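Recording a two-arm handover by remote control

These steps assume the leader arms are calibrated and the Kartha recorder is running. Set the episode length to 17 seconds before you begin.

Start with both followers at rest and the grippers open. Close the left gripper on the brush handle, then raise the arm until the brush is clear of the table. Bring the right arm in with its fingers open and stop just short of contact.

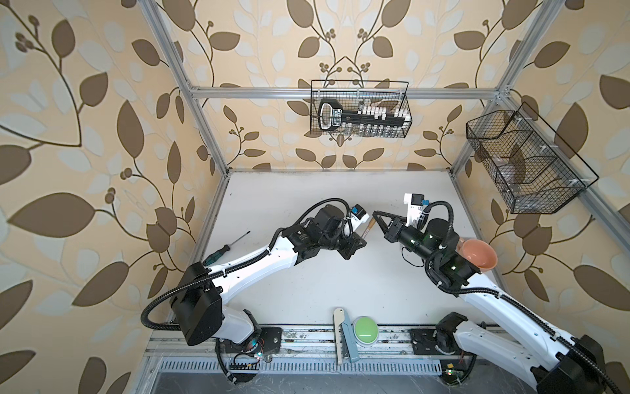 Grippers facing each other near mid-table, brush held by the left arm.

Hold this pose for a moment. Close the right gripper fully, then open the left — never both at once, or the policy learns to drop. Back the left arm away in a straight line and end the episode with the pedal.

If the fingers collide, discard the episode. Do not trim it afterwards; Mumus aligns joint data and video by frame index, and a cut file will load with an offset.

Vary the grasp point and the brush angle between takes. Our first set for Cokholm had 1132 episodes with almost the same grasp, and the trained policy failed on anything else. Check both wrist views every 4 episodes.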